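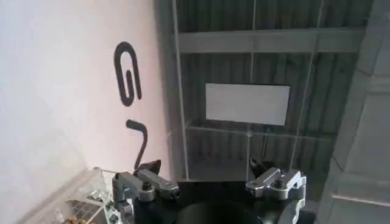 # 机械臂学会从滚筒里掏衣服了:Nenlow 方法公开首批结果

2020年10月8日

让机器人叠衣服的论文已经不少,让它把衣服从滚筒里一件件掏出来的却不多见。Ustness 实验室今天公布了一种名为 Nenlow 的抓取方法,专门对付这一步。研究组在真实的洗烘设备上做了300次取衣试验,每次试验从筒内有衣物开始,到筒内清空或者系统主动放弃为止。最终有261次完整清空,全程没有人伸手帮忙。对于柔软、成团、又藏在金属筒里的东西来说,这个成绩相当漂亮!

项目负责人 Katia Cocco 从五月起就带着小组在机器前反复试验。她在结果说明会上讲得很直接:“叠衣服的演示大家都爱看,可衣服总得先从机器里出来。我们想把前面这一段做扎实。”

## 难在哪里

做过软物抓取的人都明白,布料没有固定形状,同一件T恤每次落下来都是新的样子。换到滚筒里,麻烦又多一层:筒口是圆的,手腕进去以后能转的角度有限;筒壁是弧形金属,灯光一照就有反光,深度数据常常在最亮的地方缺一块;后壁上的通风孔又密又规则,早期的模型曾经把它当成编织面料,兴冲冲地去夹,当然什么也夹不起来。

还有一个问题是视野。头部相机能看到整台机器和筒口的位置,可手臂一伸进去,就把自己要找的东西挡住了。腕部相机离衣物近,看得细,却缺少全局感,转两下就不知道自己朝着哪一边。Nenlow 的思路就是让两路画面轮流“当家”:进筒之前以头部视角为准,过了筒沿以后,逐步把判断权交给腕部视角。 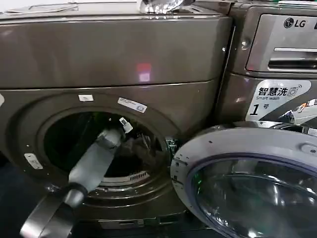 *手臂探入敞开的筒口,夹爪位于筒沿内侧。右侧机身的标签上印有“智慧洗”和“1号”字样。*

## 交接发生在筒沿

过去的做法多半是把两路画面拼在一起,统统交给网络,让它自己去学该看哪里。研究组试过,效果时好时坏,尤其怕换机器。Nenlow 增加了一个很小的模块,只负责估计夹爪与筒沿平面之间的距离,再用这个距离调节两路视觉特征的权重。夹爪还在外面,腕部画面的权重很低;夹爪越往里走,权重越高。

这个模块小得让人惊喜,训练它只用了研究组自己采集的1000段进出筒口的短轨迹。Katia Cocco 说,最初谁都没指望它能起多大作用,加进去本来是为了画一条调试曲线。结果曲线画出来,抓取动作也跟着稳了,手臂在筒口犹豫、来回试探的情况明显变少。

主模型的数据来自遥操作示范。小组总共录了1021段,去掉中途断线、相机时间戳对不齐的片段之后,留下1000段用于训练。衣物尽量选得杂:厚的薄的、纯色的、带印花的、单件的、互相缠住的都有。示范者被要求按平时的习惯来取,失手了就再来一次,失手的那一下也保留在数据里。后来证明这些“坏动作”很有用,模型正是从里面学会了夹空之后先退一点、换个角度再下手。

## 先认出哪里不是布

针对反光和通风孔,研究组还有一个挺讨人喜欢的设计。系统进筒以后,并不急着寻找最佳抓取点,它先画出一张“空筒图”,标出筒壁、后壁、筋条和孔板这些刚性部分,把它们从候选区域里剔除,然后才在余下的地方给布料打分。

好处在筒里快见底的时候特别明显。衣服多的时候,随便往中间一夹,十有八九能夹到东西;只剩一件小的,贴着筒壁下方,画面里绝大部分都是金属,旧模型就开始乱抓。有了空筒图,注意力会很快收缩到那一小块颜色和纹理都不一样的区域上。

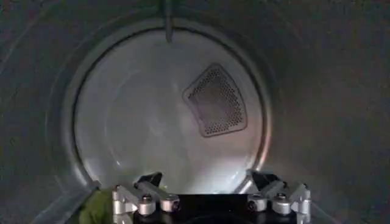

*腕部视角下的烘干筒:后壁偏右是带孔的通风面板,左下角露出一角绿色织物。*

小组把空筒图关掉,重新跑了一轮对照,单件残留的情况立刻多了起来,而且失败几乎都集中在最后一件上。两种设置在前几次抓取中的差别反倒很小。这个对比干净利落,也是整份报告里最值得细看的一节。

## 印花、褶皱和缠在一起的袖子

筒外的部分同样归 Nenlow 管。衣物成堆时,系统要判断哪一道褶皱属于哪一件,否则一夹就带起一串。研究组没有给衣服做逐件分割,他们让模型预测“从这一点往上提,会有多大一片跟着动”,再优先选择牵连面积适中的位置:牵连太少,往往只夹到一个衣角,容易滑脱;牵连太多,说明底下压着别的衣服。

印花曾经是个干扰项。颜色鲜艳的大字母边缘清晰,模型容易把字母的轮廓当成布料的边界。

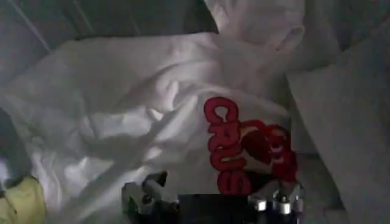

解决办法出乎意料地朴素:训练时随机改变衣物区域的色彩,再把一部分图案叠加到纯色布料上,让网络明白图案边缘和布料边缘是两回事。经过这样处理,模型转而更依赖明暗和褶皱的走向。白色衣物受益最大,以前它们在强光下几乎是一整片亮面,现在浅浅的阴影也能成为下手的依据。

浅色和深色衣物叠在一起时表现也不错,倒是几件同色系的灰色衣服缠成一团,仍然会让系统拿不定主意。在39次没有完成的试验里,这类情况占了最大的一份,其次是小件贴在筒口下沿的内侧,手腕角度不够,看得见,夹不着。

## 接下来

参与硬件部分的 Flikport 正在改一版更窄的指尖,希望让夹爪能贴着筒壁下沿滑进去。Villanueva 的合作小组会在另一批机器上重复同样的取衣试验,筒口直径和开门方向都和现在的不同,空筒图能不能直接沿用,很快就能见分晓。

代码和筒沿距离模块的训练数据已经整理完毕,将随技术报告一起放出。遥操作示范数据要晚一些,小组还在核对每一段的标注。Katia Cocco 特别提到,失败片段也会原样收录,并标明失手发生的时刻,方便其他团队研究“夹空之后怎么办”。

她自己眼下最想试的是从烘干筒一路接到叠衣台,中间不停顿。目前这两段分别都能跑,连起来还只完成过短程的测试,衣服在半路上会甩动,放下时的姿态比预想的乱得多。小组已经在为这一段录新的示范了。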